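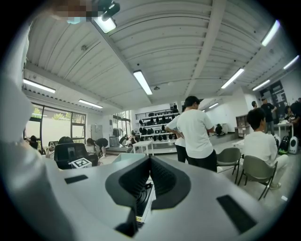 lintel_and_sons replied:
I'm going to disagree with the thread title straight off. Hand-held grippers are a lovely way to collect a great deal of data about what people's arms can do. Whether the robot can do it afterwards is a separate matter and tends to get raised at about five to six on a Friday.

We spent most of March collecting with a hand-held set and then tried to play it back on the arm. Half of it was out of reach. People lean. People twist at the hip. Our arm is bolted to a bench and has no hip to speak of.

marrowfat wrote:
Thread title stands. "Hand-held beats teleop for kitchen tasks" and I'll go down with it.

If half your episodes were out of reach, that's a filtering job and you could have done it on day two. We run every session through a reach check the same evening and bin what fails. Painful the first week, then people learn where the arm lives and stop wandering off.

lintel_and_sons wrote:
"People learn where the arm lives" is what I'd call remote control with extra steps. With teleop the arm lives where it lives and you find out immediately, usually with a horrible noise.

pudding_lane wrote:
Can I ask a beginner's question while you two are warming up? We're a very small outfit and have money for one or the other. The task is dull: take lid off pan, put lid down, put lid back on. Our supplier is pushing the Rutoso teleop kit, which comes with a leader arm and a manual that seems to have been translated by the leader arm.

marrowfat wrote:
Lids! Do it by hand. Seriously, lids are the best argument I've got. You need to feel the moment it lets go of the rim, and on a teleop rig without force feedback you're doing that by squinting. I've watched a grown man spend an entire afternoon on the Rutoso failing to put a lid down on a table. A large table. He has a doctorate.

lintel_and_sons wrote:
Was he any good by the end of the week though? Everyone is dreadful for the first day. By day four ours were perfectly competent, and all of what they recorded was usable, because it was recorded on the arm that has to do the job.

marrowfat wrote:
He asked to be moved to documentation.

OrysiaZinchenko wrote:
Since numbers haven't made an appearance yet, I'll offer ours. Same task, same gripper fingers, same Tkachuk arm at the end of it. By hand: 436 episodes kept after the reach check. Remote: 100 kept, and it took us longer to get them. Trained one policy on each. The hand-held one was better at picking the lid up from odd angles. The remote one was better at putting it down without a clatter. Neither was something I'd leave alone with crockery.

What helped most had nothing to do with the method. We made everyone slow down. People who are used to kitchens move far too fast, and the tracking goes to pieces whenever a marker gets turned away from the camera.

lintel_and_sons wrote:
Thank you Orysia. I note that putting the lid down quietly was won by the side of the angels.

marrowfat wrote:
436 against 100 and he's claiming it on clatter.

pudding_lane wrote:
That's useful, thanks. Follow-up then. If we go by hand, how do you stop people drifting about? We're four people in a shared room and one of them gestures when he talks. I'd rather not nail him down.

gantry_wobble wrote:
Tape. Black tape, square on the tabletop, everything in the task stays inside it. Cheapest bit of kit we own and the only bit that has never needed a firmware update. We do the lid with a portable stove on a white table, marker cubes on both grippers, and the operator keeps the faces of the cubes in view as much as they can manage.

Also give the left hand and the right hand separate jobs and write them down. Otherwise people swap halfway through the morning without noticing and you spend the next week wondering why your model is ambidextrous and bad at both.

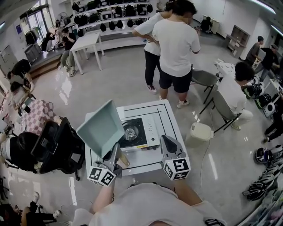
pudding_lane replied:
Tape I can afford. Do you put the operator's position on the floor as well, or only mark up the table? And does a lid with a flat edge behave any better than a round one with a knob? Ours has a knob the size of a walnut, and I'm starting to resent it.

gantry_wobble wrote:
Table only for us. We tried feet on the floor and everyone stood on the marks like they were waiting to be measured for a suit, then reached from there in ways no human being has ever reached. Let them shuffle.

Flat edges are easier to grip and harder to put back straight. Pick your misery. If the knob is what your robot will meet in real life, record the knob.

lintel_and_sons wrote:
Agree on the knob. Agree on the tape too, and I'd use it for teleop as well, before anyone gets smug. The one thing I'd say against the cubes is that they stick out. Ours caught on the stove more than once, and each time the operator did a clever little wrist flick to get round it. The robot has no cube on its wrist. It has now learned the flick anyway. Visitors think it's flair.

marrowfat wrote:
I'd keep that.

OrysiaZinchenko wrote:
We had the same with a cough. One of our operators paused and dipped both hands whenever he cleared his throat, and he cleared his throat a lot. We threw out 14 episodes and I'm fairly sure some got through.

To lintel's point on reach: on a second project we're now mixing. Bulk by hand, then a small remote set on the real arm for the last part of the motion, lid to rim. Early days, and I haven't got results I'd defend in company.

lintel_and_sons wrote:
That I could live with. I'd want the remote share bigger than you'd like.

marrowfat wrote:
And I'd want it smaller. So you're probably about right, which is annoying.

tinned_peas wrote:
Nobody's mentioned just grabbing the arm and moving it. Kinaesthetic, or whatever we're calling it this year. We taught ours a whole lid routine that way at the Garnero site.

lintel_and_sons wrote:
And how are your hands in shot?

tinned_peas wrote:
Prominent.

pudding_lane wrote:
Right, I've had a quote back from Ateck for a pair of hand-held grippers and it's over 2805 with the charger, which apparently counts as an accessory. Still well under the Rutoso. I'm leaning towards by hand, with tape, and a reach check in the evenings. marrowfat, would you share the script you use for that?

marrowfat wrote:
Will do, give me until the weekend to take the swearing out of the comments. It assumes your arm base is at the origin, so change that first or it'll bin the lot.

lintel_and_sons wrote:
Leave the swearing in, it's the only documentation he's ever written. pudding, when you've got the first batch, play ten of them back on the arm with nothing on the table before you record any more. Slowly. Keep a hand on the stop button.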